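Workshop notebook, Cikodville visitor guide
October, started 7:40 in the morning, coffee number two

Okay, catching this up before I forget everything from the drive out to the coast. Müzeyyen has the other half of the notes in her own book, so if something looks thin in here, ask her first (she writes down bus times, I write down lunch).

The big question is still how we introduce the place. The old guide opens with the harbor and then goes straight into hotels, and I've never liked it. You come over the hill on the Edet road and the whole bay is just there, all at once, and then you lose it again behind the pines until you're practically in town. That's the opening! I tried it out loud on Müzeyyen and she said it was fine but that half our readers arrive by ferry. Fair. So now I have two openings and no decision. Draft A is the hill, Draft B is the ferry. Will read both again after lunch.

Names. We need one page on names and we need it early. The town is Cikodville on the road signs, but everyone at the bakery says "the Ville," and the older people on the north side still call that end Brudo, which was its own village until the two grew together. The map we've been using has Brudo in tiny letters out past the sawmill, and that's wrong, it should sit right at the bridge. Fix on the base map, not on the printout. (I fixed it on the printout last time and then we lost the printout.)

Walks. Did the Stomura headland track twice, once each way. The sign at the bottom says 60 minutes to the lookout. I took longer going up, but I stopped a lot, and there's a stretch after the second gate where the path is more of a creek. Boots, not sneakers. I want that in bold in the final. Height at the lookout is 300 feet according to the board up there, and I'd like to check that against the survey sheet before we print it, because the same board has the name of the island spelled two ways.

Things to still find out for the walk page:
whether dogs are allowed past the second gate
who looks after the bench at the top
if the lower parking lot floods at high tide (the guy at the gas station said yes, the woman at the gas station said never)
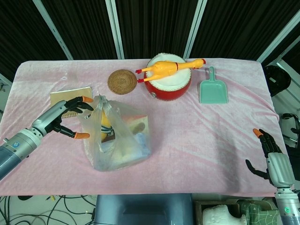 Back to the map, then. The fold is going to be a problem. With the coast running the way it does, the crease lands exactly on Main Street, and that's the one part everybody will be looking at. Müzeyyen suggested turning the whole thing a few degrees so north isn't straight up. I hate it on principle but I tried it on tracing paper and it does work, the crease goes through farmland and nobody has to squint. We'd need a good big north arrow. Leaving both versions pinned over the light table so people can argue with sticky notes.

Test folds on the heavier paper: cracked along the second crease after a bit of opening and closing. The lighter stock folds beautifully but you can see the tide table through from the back. Asked the printer for samples of something in between. No answer yet, will call again.

Food section. I have 14 places on the list and room for maybe half that with any kind of description. My feeling is we go long on a few and just list the rest with street names. The smokehouse in Brudo gets a long one, no contest. I had the smoked fish on dark bread with pickled onion, sitting on an upturned crate out back, and I've been thinking about it ever since! The pie shop by the ferry landing should get a long one too, but they close for winter and I didn't get the dates. Müzeyyen might have them.

History page is in worse shape. We have 3 different stories for how the bay at Stomura got its name and they can't all be true. One is a shipwreck, one is a surveyor's mother-in-law, and one is just an older word that got bent over the years. I like the last one best, and the librarian in Edet leaned that way too, but she wants to look at the parish book before we quote her. I said we'd wait. In the meantime let's print it as "several stories are told" and tell them, that's more fun to read anyway.

4:15 p.m.
Read both openings again. Draft B is better than I wanted it to be. The ferry comes in past the headland, so you get Stomura first, then the bridge, then the town, and that's pretty much the order of our chapters. Going to steal the hill paragraph from A and stick it in the driving directions.

To do tomorrow: move Brudo on the base map, call the printer, ask M. about pie shop dates, survey sheet for the lookout height. Also new blades for the trimmer, it's chewing the corners again.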